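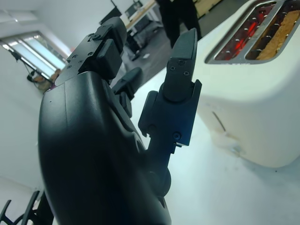 제6장 다지형 핸드 키트로 시작하는 가정 작업

이 장에서 배울 내용
• 두 손가락 그리퍼와 다지형 핸드의 차이
• 스키말라드(Skimalard) 핸드 키트의 구성과 조립 순서
• 손목 카메라 영상을 이용한 접근 자세 결정
• 토스터에서 빵 꺼내기 과제의 설계

6.1 들어가며

5장까지 우리는 평행 그리퍼 하나로 꽤 많은 일을 해냈습니다. 블록을 쌓고, 컵을 옮기고, 서랍도 열어 보았지요. 그런데 부엌으로 자리를 옮기면 이야기가 확 달라집니다! 부엌의 물건은 대부분 사람 손에 맞추어 만들어졌기 때문입니다. 토스터만 해도 그렇습니다. 빵은 좁은 슬롯에 꽂혀 윗부분만 조금 나와 있고, 바로 옆 슬롯에서는 열선이 빨갛게 달아오릅니다. 손가락이 조금만 옆으로 빗나가도 뜨거운 그릴에 닿고, 너무 세게 쥐면 빵이 부서집니다. 사람이라면 아침마다 졸린 눈으로도 하는 일인데, 로봇에게는 한 학기 내내 붙들고 있어도 지루하지 않을 만큼 풍부한 문제입니다.

이 장에서 사용할 교구는 싱브리지(Sinbridge)에서 교육용으로 내놓은 스키말라드 핸드 키트입니다. 필자가 이 키트를 좋아하는 가장 큰 이유는 안이 들여다보인다는 점입니다. 손가락 마디가 나사로 고정되어 있어 드라이버 하나로 분해할 수 있고, 손끝 패드도 따로 떼어 바꿀 수 있습니다. 관절이 왜 그 각도에서 멈추는지 궁금하면 열어 보면 됩니다(전원은 꼭 먼저 끄세요!). 강의실에서 학생들이 처음으로 엄지를 움직여 보는 순간의 환호는 몇 번을 들어도 즐겁습니다.

6.2 키트의 구성

기본 상자에는 손바닥 모듈과 손가락 모듈, 손목 카메라, 제어 보드, 연결 케이블이 들어 있습니다. 손끝 패드는 매끈한 것과 표면에 결이 있는 것 2종이 제공됩니다. 빵처럼 가볍고 잘 부스러지는 물체에는 결이 있는 쪽을 권합니다. 같은 힘으로 쥐어도 덜 미끄러지므로 파지력을 낮게 설정할 수 있습니다.

핸드의 무게는 600g입니다. 팔에 장착하기 전에 사용하는 로봇 팔의 가반하중에서 이 값을 먼저 빼 두어야 합니다. 벡우드(Bekwood) 소형 팔을 쓰는 실습실이라면 부록의 어댑터 도면을 참고하세요.

아쉬운 점도 적어 두겠습니다. 동봉된 설명서는 관절 번호를 손등 기준으로 매겼는데, 소프트웨어 화면은 손바닥 기준으로 표시합니다. 처음 조립하는 조는 거의 예외 없이 여기서 한 번 헤맵니다. 조립을 시작할 때 마디마다 작은 번호 스티커를 붙여 두면 한결 편합니다. 케이블도 조금 더 길었으면 합니다.

6.3 손목에서 본 세계

손목 카메라의 영상을 처음 띄우면 생각보다 손이 화면을 많이 차지해서 놀라게 됩니다. 손가락이 목표물을 가리기도 하고, 책상 너머의 창문이나 사람의 다리처럼 과제와 관계없는 것까지 함께 들어옵니다. 그래도 이 시점에는 아주 큰 장점이 있습니다. 손끝과 물체가 한 영상에 담기면 둘 사이의 상대적인 위치를 직접 비교할 수 있다는 것입니다! 고정 카메라만 쓸 때 그토록 괴롭히던 좌표 변환 오차도 접근 막바지에 상당 부분 바로잡을 수 있습니다.

영상 처리에는 공개 배포되는 바시슈트(Vashisht) 라이브러리를 사용합니다. 설치 방법은 2장에서 다루었으니 여기서는 되풀이하지 않습니다. 흰 탁자 위에 흰 가전이 놓이면 윤곽 검출이 까다로워지므로, 조명을 바꾸어 가며 그림자의 경계가 어떻게 달라지는지 미리 관찰해 두기 바랍니다.

6.4 실습 전 확인 사항

가열 기구를 쓰는 실습은 반드시 두 사람 이상이 함께 진행합니다. 한 사람은 비상 정지 버튼 옆을 지킵니다. 손가락을 슬롯 안쪽으로 넣는 경로는 금지하며, 빵의 드러난 윗부분만 집도록 경로의 최저 높이를 제한하세요. 첫 시도는 토스터의 플러그를 뽑은 상태에서 합니다. 이때 빵 대신 같은 두께로 자른 스펀지를 쓰면 여러 번 반복하기에 좋습니다.

생각해 볼 거리

토스터가 탁자 위에서 조금 밀려났다면 어느 단계에서 이를 알아차려야 할까요? 손가락이 빵을 가린 상태에서 파지에 성공했는지 확인할 수 있는 신호를 영상 외에서 찾아보세요. 조별로 의견을 정리한 다음 6.5절의 접근 자세 계산으로 넘어갑니다.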